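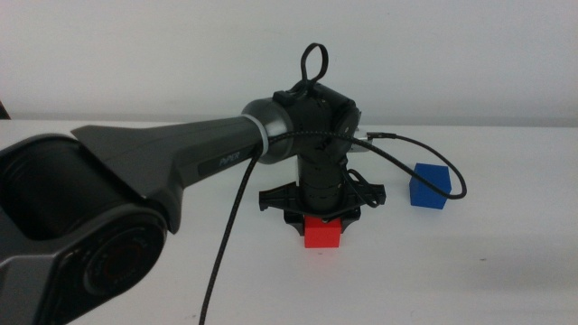

Week 5: Pale Tables, Pale Walls

Reading time: 5 minutes

Last time I got carried away with dark wood and we ran out of time for white, so we're picking it up now. I love a white tabletop (I have one at home and I'm forever wiping it), but it's a fussy thing to live with and I want you to know why before the practical.

Start with the wall, because the table borrows from it. Put a white table against a white wall and the two rarely match. One goes a bit blue, the other a bit cream, and by teatime they've swapped over! When I taught this at Korkley in January I had everyone hold a sheet of ordinary printer paper against both, morning and afternoon, and write down which looked greyer. Please do the same with your own room before we meet. Plain words are fine, I don't want paint names. 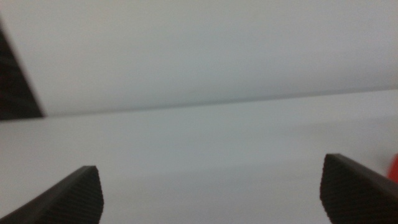
Now, shadows. On a dark surface you hardly see them, but on a pale one every shadow becomes part of the furniture, so move your lamp before you move your table. Try it low, then high, then bounced off the wall, and sketch the edge of the shadow each time. Soft edge, hard edge, somewhere in between.

Cleaning is on the Lasolby sheet, page two. Damp cloth first, dry cloth straight after, and go easy on anything gritty – fine scratches hold dirt and you'll curse them later.

For the practical bring your paper notes, two cloths and a small lamp if you've got one. We'll be doing glossy against matt, and I'll have the Virkero sample boards out for anyone who wants to get there early.

Handout updated February 28, 2022 | Contact the course office | © Lasolby | Back to top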